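3.2 Weighing the blocks at the table

Setup as used for all the Tikholm series. One small digital scale, one block at a time, same tabletop (Figure 3).

Figure 3. Light wooden block beside the small digital scale, display lit, on the glossy wood-grain tabletop.

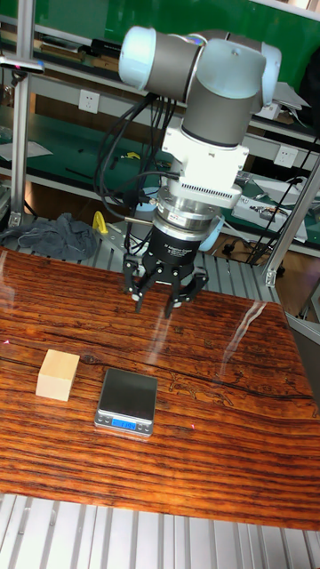

Aoi Takeda objected at the first reading of this draft that a scale this small should never share a tabletop with anything else, and that the block mass would mostly tell us how the table behaved that day. Fair point. We kept the table but changed the procedure, and the rest of this section is mostly about what changed.

The first version went like this. Blocks came out of the storage box in whatever order, were put on the platform, reading written down when the last digit stopped moving. Fast. Also bad. When Baoshan Dong repeated a tray the next morning the order of the blocks by mass was not the same, and for light blocks the order is the whole result. Drift of the zero explained part of it. Hands explained more - a block held in a closed palm for a minute picks up moisture and skin oil, and end grain is the worst for this. Blocks were handled by the side faces only from then on, with clean dry fingers or plastic tweezers.

Second version, used for everything reported here. The scale is switched on and left alone for 15 minutes. Zero. Check weight, read, off. Zero again. Block on, centered on the platform, hands away from the table, read. Block off. If the display does not come back to zero the reading is struck out and the block goes to the end of the tray. We did not average the struck readings in, although Wei (the earlier study we follow for cutting and sanding) appears to have done so. The text there is not clear on it.

In total 249 blocks went through this procedure and gave 1,147 accepted readings. Number of readings per block is uneven. Blocks that were struck out often got weighed more often, which is a bias of a kind, see Section 5. The check weight was 200 g for the heavy trays. For the light trays we should of used a smaller one from the start and did not. Trays A and B were therefore redone and the old values are not in the tables.

Table surface. The finish is glossy and the scale feet slide on it if pushed, so sliding a block onto the platform from the side is out. Lower it from above. A slid block also drags dust with it and polished wood shows you how much dust there is, at the right angle of light. We wiped the top before each tray with a dry cloth. Not damp: damp wiping left the surface tacky under the feet for a while and the zero wandered. There is also a long dark line across the middle of the top, like a crack. The scale was kept clear of it. We have no measurement showing it matters, it was just easier to rule out.

Glare was a bigger nuisance than expected. Bright streaks on the polish, and a reader leaning over to avoid them leans on the table. Guangming Liao read the display sitting down for one whole tray and had fewer struck readings than any of the standing readers, so after that everyone sat. The backlight helps. Misreads of the last digit still happened, mostly 3 for 8, and were caught only when the repeat came out wildly different. A misread that happened to agree with the repeat would not be caught and we can not say how many of those there are.

Placement of blocks while waiting. Blocks waiting their turn were set down on the left of the scale, near it but not touching. Touching is a real problem, a block leaning on the housing is easy to miss when the tray is long. Kaiwen Qin suggested a strip of tape as a stop line. Tried in August, dropped again, the tape edge lifted and caught the blocks. A finger width of gap by eye was enough.

Orientation on the platform. Near-cubes only, so in principle any face will do. In practice one face is marked with soft pencil and that face goes down. Pencil adds nothing we could detect. The mark also stops the same block from being logged twice under two numbers, which did happen in the Garnach pilot before marking was introduced.

Room conditions were written on the tray sheet at the start and end of each tray and nowhere in between. Windows shut. No weighing while the door was being used, drafts move the last digit on an unshielded platform and there is no way to see afterwards which readings were affected. A paper screen around the scale was tried, it worked for drafts, but it hid the display and readers kept nudging it. Given up after one tray.

Losses. A few blocks chipped at a corner when dropped on the tabletop. Chipped blocks were removed from the repeat set but their earlier readings stay in, marked with a dagger in Table 4. Removing them altogether does not change the ranking of the species groups. It does change the spread within the Zeramton group a little, in the direction you would expect, as that group had the softest wood and so most of the chips.

Aiguo Luo retyped all tray sheets from paper on 19/03/2023 and compared against the first typing. Differences were settled from the paper copy, never from memory. Where the handwriting could not be read the value was left blank - these are the gaps in Table 4 and not struck readings, wich are listed seperately.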